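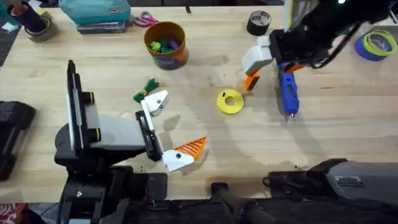 Light wood worktop with tools, craft supplies and a small bundle of green yarn.

Butcher-Block Worktops: Frequently Asked Questions
Kesberg and Granström series, supplied by Vovemus
Last revised 12/08/2018

What is the difference between the Kesberg and the Granström?

Both are solid wood tops glued up from parallel strips. The Kesberg uses full-length strips, so no end joints are visible on the face. The Granström uses shorter strips joined end to end, which gives a busier surface at a lower price. Thickness, finish and hardware are the same for both. The two can be used in the same room, but the color match is not guaranteed.

How long should a top sit before I install it?

Leave it in the room for three days with the wrapping removed. Set it flat on battens so that air reaches both faces. A top left in its wrapping does not adjust to the room, and one leaned against a wall may bow before it is ever screwed down.

How much will the wood move?

Movement along the strips is small enough to ignore. Movement across the strips depends on the width of the top and the change in humidity over the year. Leave a gap of 8 mm at any wall that runs parallel to the strips and cover it with trim. Do not fill the gap with rigid filler.

How do I attach the top to the base?

Use the slotted brackets in the hardware pack. The slots must run across the strips. Tighten the screws until the washer just stops turning by hand, then stop. Do not glue the top to the base, and do not use angle brackets with round holes. Most of the cracked tops returned to us were fixed rigidly on both long sides. 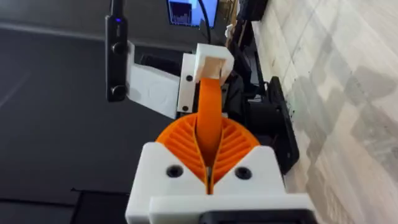 If the base has a solid upper panel, drill ventilation holes through it before the top goes on. Without them the lower face stays at a different moisture level from the upper face, and the top will cup.

What finish is on the top when it arrives?

One thin coat of Celex hardwax oil on all faces, applied at the shop. This protects the wood in transit and is not a working finish. Apply two more coats after installation, paying particular attention to the end grain and to the inside of any cutouts. End grain will usually take a third.

Can I use varnish over the Celex coat?

Not directly. Varnish does not bond well to hardwax oil. Sand back to bare wood first, starting at 120 grit and ending at 180, and test on the underside.

Why do some strips look darker than others?

Strips are sorted for soundness and moisture content only. Color is not graded. Variation within a single top is normal and is not covered under the warranty. It softens with age in most rooms — light-colored woods in particular take on a warmer tone after the first year.

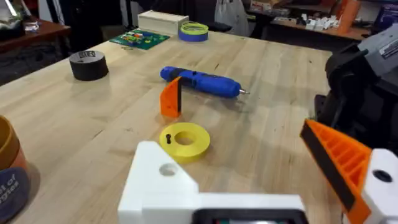 Grain lines are a separate matter from strip color. They follow the growth of the tree and cannot be sanded out, because they run through the full thickness of the strip. On a pale top, darker grain lines running along the strips, as on this table, are sound wood and need no treatment. A crack differs in that it has an edge you can catch with a fingernail. If you find one, mark both ends in pencil and check it again after a month before attempting a repair.

How often should the surface be re-oiled?

Put a few drops of water on the area that gets the most use. If they bead, the finish is intact. If they soak in and leave a dark spot, re-oil. A craft table or desk will often go a full year between coats. A top next to a sink will not. If you prefer a fixed schedule, May is a good month in most climates, as the windows can be left open while the oil cures.

How do I remove glue or paint?

Let it harden, then lift it with a plastic scraper held low and moved along the grain. Sand what remains with 200 grit paper and oil the patch. Avoid acetone, which strips the finish well beyond the stain.
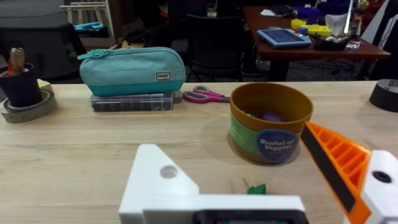 Water-based paint that has gone into the grain may need a coarser paper. In that case sand the full length of the affected strips, so that the repair ends at a glue line and is harder to see.

Can a top be cut after delivery?

Yes. Use a fine-toothed blade, support both sides of the cut and seal the fresh end grain the same day. Cutting does not void the warranty. Leaving a cut end unsealed does.

How should oily rags be handled?

Rags soaked in hardwax oil can self-ignite. Lay them flat outdoors until fully dry, or store them under water in a closed metal can. Do not leave them folded or in a pile.

How do I report a fault?

Send the order number, two photographs and a humidity reading from the room to Vovemus. Replies are sent within 8 working days.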